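Open day at the Skekel cable workshop
2019-06-15

Skekel promised visitors "a new way to think about storage." I have heard that sort of thing before, usually from people selling boxes. Entry was 6 dollars, the parking was farther off than the flyer said, and the first half hour went to a talk by Gritano, the firm behind the sorting method. The talk claimed a tidy cable drawer saves a household 18 hours a year. I asked where the figure came from and was told it was "internal."

The sorting tables were better. You get a pile of old leads, a plastic basket and a short lesson in coiling, and then you are left alone, which suited me.

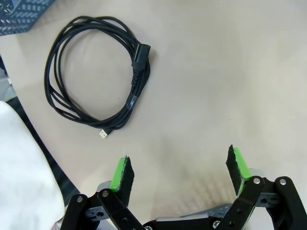
Do you need to buy the Gritano ties to keep a coil together?
Any soft strap or strip of reusable tape does the same job, as long as you don't pull it tight enough to pinch the cable. The starter pack of ties costs 69 dollars, and I couldn't find anything in it that a hardware store doesn't sell for less.

The lesson itself was sound. Make the loops wide, let the cable fall the way it wants to, and stop winding before you reach the plug. I do most of that at home already, though I still wrap too tightly near the ends.

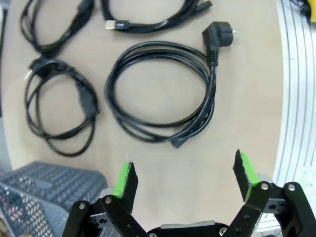 My main complaint is with the labeling scheme. Gritano wants every lead filed by length, and the wall chart from Bilgin that goes with it has 364 codes. Who looks for a cable by length first? I look at the ends. On the sorting table a power lead with angled Schuko pins was lying near one with a USB-A plug, and I would never mix those two up, coded or not. A box for power and a box for data would cover most homes.

The Ola café at the back does a decent coffee. They plan to repeat the day in January, and I would go again if they dropped the talk and the price of the ties.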